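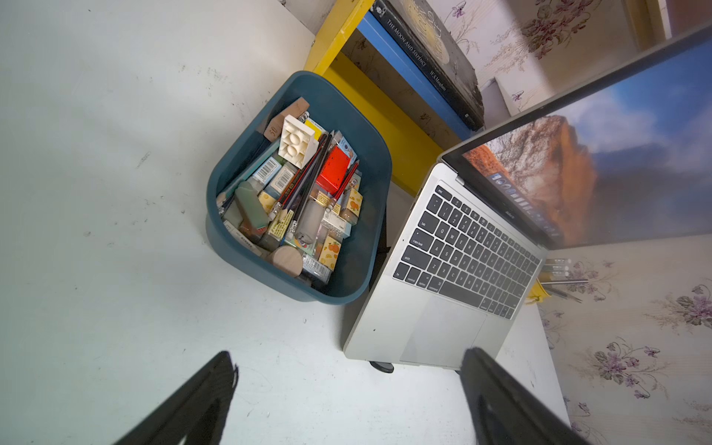 Fig. 1. Open laptop and a teal bin on a white table.

4. First backup with the Avell home drive

Before you start, please read section 3 about the cables. The first backup takes more time than all the next ones, so do it in the evening if you can. For 200 GB of photos and documents you should plan the whole night.

1. Connect the computer to its charger. Do not begin on battery.
2. Connect the Avell drive to the wall outlet and press the power button one time. The light blinks blue.
3. Wait 60 seconds. When the light stays blue, the drive is ready.
4. On the computer, open the Benesa program and choose "Add drive."
5. Type the number from the sticker under the drive. Write small and big letters exactly as they are printed.
6. Choose the folders you want to keep and click "Start."

Note: The drive can have a name of your choice. Use only letters and numbers - a space in the name gives error 136.
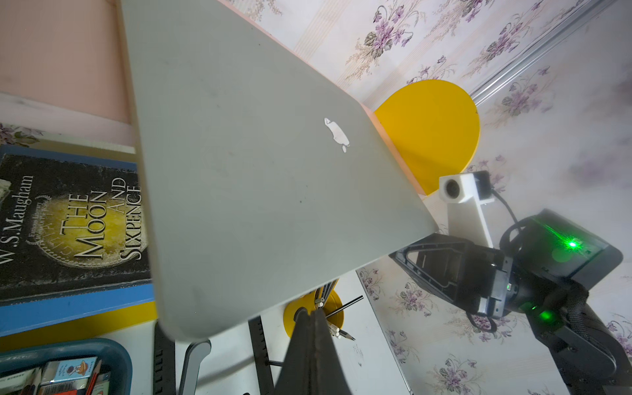
Fig. 2. Laptop lid with apple-shaped logo.

4.1 Sleep settings

If the computer goes to sleep, the backup stops and continues later from the same file. Nothing is lost, but you lose time. To avoid this:

1. Open the power settings of your computer.
2. Set sleep to "Never" when the charger is connected.
3. After the backup is finished, put back the old setting.

Caution: Do not pull out the drive cable while the light blinks. The last file can be damaged.

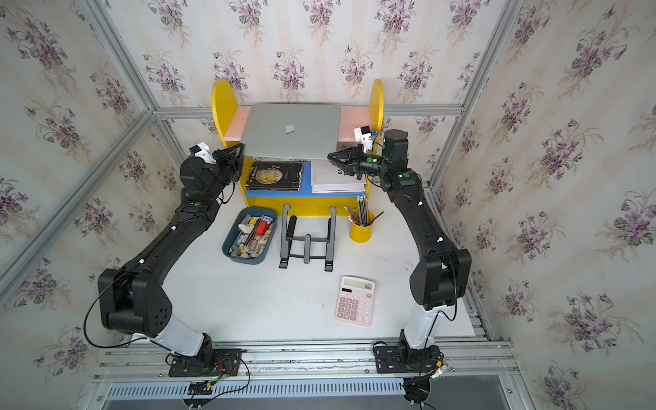 4.2 If the backup does not finish

Error 209 means that the drive is full. Delete old versions in the Benesa program, under "History," and click "Start" again. If the light is red, turn off the drive, wait 60 seconds and turn it on. Do not open the case - the warranty ends if the seal is broken.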